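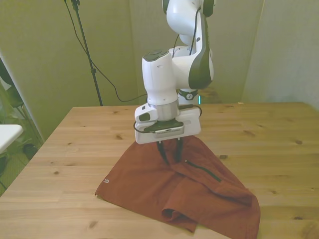

Ashworth Outdoor Club - Kit & Clothing list

From: Tharushi Roy
To: kit list
Re: lost property / clothing sort Sunday

Quick one before I run. Answers under Henk's bits.

> Henk Aerts wrote:
> Folding table is fine but can we agree on zippers. Half the bag
> from the Jedov trip came out with them open and snagged on
> everything else.

Yes. Zip it first, then fold. The rust colored one with the dark zipper and the little white logo (chevrons?) is a good one to practice on, slithery thing, goes into a heap the second you let go. Pick it up by one fold, give it a shake, lay it flat, THEN look for the sleeves or legs or whatever it's got. Don't try to fold out of the heap, you just get a tube.

> Also who is claiming the unlabeled stuff? We had 90 pieces last
> April and most of it went to the Dreren thrift store.

Same again unless I hear otherwise. If the rust one is yours shout before Sunday. Otherwise it goes in the Dreren bag with the rest. Anything with a name in it stays on teh hooks.

> And where do the spare bins live now?

Locker 632, bottom shelf. There's 5, one has no lid. Please not the Trultden crates, those are for ropes.

Doors open 9:30, need to be done in 90 minutes as the yoga people have the hall after. Bring a marker if you have one, ours are all dryed out.

T.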